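The woman who runs the under-12s at Sandier has been coaching soccer in Culport for nine seasons, and she still gets to the field before anybody else, mostly, she says, so she can have her coffee in peace. I caught her at the end of a Saturday-style double session and we ended up talking until the lights went off.

"When I started we had 38 kids in the whole club," she told me. "Now there are 697 on the books, and I couldn't tell you half their names, which bothers me more than it should."

She puts a lot of the growth down to the new fields out at Zemach, which opened in September, and to the girls' teams, who used to share one muddy corner and a single set of goals. What she doesn't love is how early the travel teams start picking players.

"You get a boy who's small at ten and he's told he's not good enough," she said. "Then he grows over one summer – and he's already playing something else. We lose so many that way, and I'd keep every one of them if it was up to me."

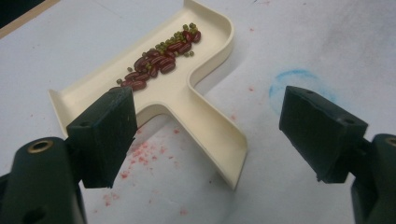
Mixed beans in a T-shaped tray.

Her practices are loud and a little messy, with small games of four against four and very little standing in line. She stole the idea from an older coach at Ong, the club across the river, who gave her one season of advice and a bag of flat balls. Each game runs short, then everyone swaps sides, and parents are asked to keep their coaching to themselves for the full 40 minutes.

"They're good about it, mostly," she said, laughing. "Grandparents are worse!"

I asked whether she'd ever move up to the high school game. She's been approached twice and said no both times, though she did think hard about the second one.

"I like this age. They still run over to show you a loose tooth in the middle of a corner kick."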